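2018年1月20日，Minami

先把消息放在最前面，免得有人翻半天：Minami老街的冬茶会今年照办，地点换了，从河边的旧仓库挪到Somia的一楼大厅和二楼那条长走廊。票已经开卖，预售票卖出1051张，比去年整场的入场人数还多。我昨天下午跑过去看他们布置，回来一边啃饭团一边写这篇，手上还有一股焙茶味，洗了两遍都洗不掉，也挺好闻的！ 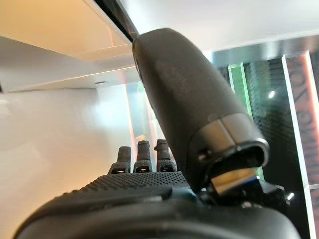
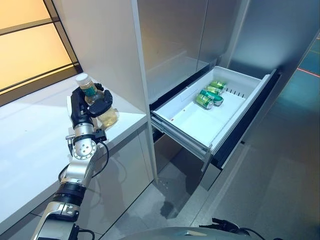

换地方这件事，去年秋天就有人在传。旧仓库好看是好看，木梁高高的，拍照特别出片，可是冬天冷得要命，去年我捧着一杯玉露站在门口，讲解还没听完，茶已经凉透了。玉露本来泡的水温就低，再一凉，喝着跟井水似的。隔壁摊位的老先生把暖宝宝贴在茶壶底下，我当时觉得他真是个天才，后来听说暖宝宝滑下来掉进了茶渣桶，捞了好久。

Somia就没有这个问题了，暖气足，水龙头也近。管场地的Kanako Furukawa带我转了一圈，边走边用粉笔在地上画摊位线，画错了就拿鞋底蹭掉重来。她告诉我，最头疼的是电。烧水壶这东西，一个两个没什么，几十个摊位一起按下去，整层楼都得黑。去年在仓库就跳过闸，当时正好在比赛斗茶，评委们摸黑喝完了第三轮，据说那一轮的分数打得特别宽。

今年的办法是错开烧水。每一排摊位共用一组保温桶，由后面的水房统一送热水，摊主自己只留一个小壶做最后调温。听起来很简单对吧？但是做茶的人对水有多挑剔，大家都懂的。我在场的那一会儿，就有两位摊主为了水该烧开再放凉、还是直接烧到温度就停，争了好半天，争到后来开始互相请对方喝茶，喝完接着争。

**今年能喝到什么**

煎茶还是大头，焙茶、玄米茶、和红茶都有，还有一整排留给后发酵茶。后发酵茶是我今年最想推荐的！酸酸的，有一点像腌菜汁，第一口很多人会皱眉头，第二口就开始琢磨了。去年只有一个摊位在卖，藏在柱子后面，我是闻着味道找过去的。摊主Toshiko Kamata今年拿到了正对楼梯口的位置，她自己都觉得有点太显眼了，特地多备了小杯子，打算让路过的人先尝一小口，不喜欢也不用不好意思。

她家的茶叶要在木桶里压很久，做一批就得等一批，所以今年带来的量也不多，小包装每包220克，卖完就没有了。我问能不能先留一包，她笑着给我指了指排队的地方。行吧，我排。

红茶那边，Tetsuya Ishida会来做一场对比冲泡，同一块地里采的叶子，一半做成煎茶，一半做成红茶，并排泡给大家喝。我对这个特别感兴趣，前年在别处听过类似的，听的时候觉得全明白了，回家自己一泡，两杯都苦。他的讲座在二楼，要另外登记，不加钱，但是座位有限，去晚了就只能站在走廊里伸脖子。二楼走廊的回音有点大，Kanako Furukawa答应挂几块布上去，我看见布已经叠在楼梯边上了，深蓝色的一大摞。

还有一位从很远的地方来的客人，Tanner Lévesque。他几年前来Minami住过一阵子，学着做手揉茶，后来回去开了自己的小店，今年又飞过来，带着他用枫糖配焙茶做的点心。我试吃了一块（没错，我去布置现场就是为了这个），外面脆，里面有点黏牙，焙茶的焦香味出来得比较慢，咽下去以后才慢慢浮上来。甜度对我来说偏高，配一杯浓一点的煎茶刚刚好。他中文讲得磕磕绊绊，日语讲得飞快，我俩最后是靠在纸上画图聊完的，他画了一棵枫树，我一直以为是西兰花。

**票和杯子**

门票今年分两种。普通票进场以后可以喝所有摊位的试饮，茶点和茶叶自己另买。加了讲座的套票已经卖光，共498张，想听讲座的可以当天在二楼等补位，上一届我就等到过，前面的人临时去接孩子，位子空出来，我一屁股就坐下了。

杯子的事情改得比较大，请留意一下。往年是进门领一个纸杯，用到软掉再换，一天下来垃圾袋堆得跟小山一样。今年改成押金杯，由Trellance提供，进门交押金拿一个瓷杯，出门还杯退钱。杯子我拿在手里试过，没有把手，杯壁挺厚，不怎么烫手，杯口稍微往外翻一点，喝起来很顺。要是喜欢，押金不退，杯子就归你了，我猜会有不少人这么干，我家碗柜已经给它腾好地方了。

自己带杯子也欢迎，进门跟工作人员讲一声就行。唯一的要求是别带太大的！去年真的有人带了啤酒杯来试饮，后面排队的人脸色都变了。

洗杯子的地方设在大厅最里侧，有热水有冷水，大家自己冲一冲再去下一摊。后发酵茶喝完请一定要洗，味道会串，拿着没洗的杯子去喝玉露，对玉露和摊主都不太公平。

**比赛**

斗茶比赛还是老规矩，喝五种茶，猜产地和品种，猜中多的往前走。今年报名的有233人，分成上午和下午两场预赛，决赛放在傍晚。Tatsuya Hosoda连着两届拿第一，今年又报了名，我在签到表上看见他的名字，旁边有人用铅笔画了个小小的哭脸。

我也报了，去年第一轮就出局，把静冈的猜成了宇治的，旁边坐着的小学生全对。为了今年不那么丢人，我从年底开始在家练，请家里人把茶倒在一样的杯子里让我猜。练到现在的成果是，我能稳稳当当地喝出哪一杯是焙茶。（焙茶不考。）

奖品由Heltonis出，第一名是一套急须壶加一年份的茶叶，每个月寄一次。参赛的都能拿到一小罐茶，具体是哪家的茶要看抽签。评委名单还没贴出来，我问了一圈，大家嘴都很紧，只有一位摊主冲我眨了眨眼睛，我也没看懂是什么意思。

**怎么去**

旧仓库那边的停车场今年不开放，开车来的请停到老街南口，再走一小段石板路。石板路早上容易结霜，上坡那一截要慢一点，我昨天就在那里滑了一下，手里的伞先飞出去了。坐公交的话，在桥头那一站下车，顺着有茶旗的那一侧走就能看到Somia的大门。茶旗昨天只挂了半条街，剩下的说是开场之前会挂完。

推婴儿车和坐轮椅的朋友请走侧门，那边有电梯，上二楼比较方便，侧门旁边也放了可以坐下来喝茶的矮桌。大门口有三级台阶，人多的时候会挤。

现场不能带宠物，我知道有人要失望了，我家楼下那只柴犬去年可是整条老街的明星。隔壁杂货店今年愿意在门口拴绳看一会儿，不过只看得了几只，最好提前去打个招呼，顺便在人家店里买点什么。

**几件零碎的小事**

茶渣今年统一回收，送去后山的菜园堆肥，摊位旁边有专门的桶，请不要把纸巾丢进去。去年菜园那边筛出来一大堆纸巾，还有一只手套，至今没人认领，灰色毛线的，左手，想起来是自己的可以去服务台问问。

中午想吃正经饭的，大厅里只有饭团、茶泡饭和Tanner Lévesque的点心，别的要走到街上去吃。茶泡饭我特别想说两句，用的是当天现泡的焙茶，上面放梅干和一点碎海苔，大冷天来一碗真是舒服得不想站起来。去年中午没到就卖完了，今年听说多煮了米，到底多了几锅，掌勺的阿姨不肯透露。

空腹喝太多浓茶会心慌，我年年提醒别人，年年自己忘记，前年喝到一半手抖得拿不住杯子，被摊主按在椅子上塞了两块羊羹。请先吃早饭再来。晚上容易睡不着的朋友，过了中午可以多往焙茶和茎茶那边走。

如果冬天这场赶不上，5月还有一场新茶会，到时候回到户外，就在茶园边上办，可以自己下去采一点叶子，当场炒。春天那场的报名还没开，我问了日期，Kanako Furukawa让我先帮她把粉笔捡起来再说，捡完她就被叫去看电表了，所以日期我也没问到。打听到了会补在这篇下面。

我当天会在后发酵茶那一排附近晃，上午比赛，要是输得早，就一直在。碰到了请叫我一声，一起去排茶泡饭！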